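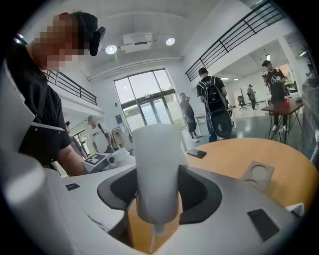 4. Setting up a round table

The Pundura round table ships as a top, a center column and a base. Two people should lift the top. Allow 30 minutes for each table, plus time to clear the floor.

4.1 Choosing the spot

1. Keep the path to the entrance doors open. People with backpacks need more room to pass than you might expect, so walk the route yourself with a full bag on.
2. Leave at least 52 inches between the edge of the table and the nearest wall or railing.
3. Near tall windows, turn the table a quarter turn every month. Strong daylight changes the color of wood finishes, and a table that never moves will show it on one side first.

Note: If the table will be used standing up, put the chairs away before you measure.

4.2 Assembling the table

1. Lay the top face down on a clean blanket.
2. Place the column over the four threaded holes and start all four bolts by hand.
3. Tighten the bolts a little at a time, working in a cross pattern.
4. Attach the base to the column with the large center bolt. Tighten it fully.
5. With one person on each side, tip the table onto its base and lift it into place. Do not drag it.
6. Press down on the edge at several points. If the table rocks, turn the leveling feet until it stops.

CAUTION: Do not sit or lean your full weight on the edge. The top is rated for 200 pounds, spread evenly.

4.3 Using the table

Phones can be set straight on the wood. Check cases for grit first, especially metal ones. Small stands and holders should have felt or rubber under them. Stick-on pads are in the parts bag, and replacements are sold as the Fateo pad set.

Keep holders back from the edge when people are working on their feet. Aprons, straps and sleeves catch on them.

CAUTION: Never use tape on the top. It can lift the finish when removed.

4.4 Cleaning

1. Clear the table completely.
2. Wipe with a damp cloth, following the grain.
3. Dry right away with a second cloth.
4. For sticky spots, use a drop of dish soap in warm water. Do not use glass cleaner.

Retighten the column bolts after the first week of use and every six months after that. For missing hardware, write to Kristine Macaraeg at the Plonano parts desk and include the number stamped under the top.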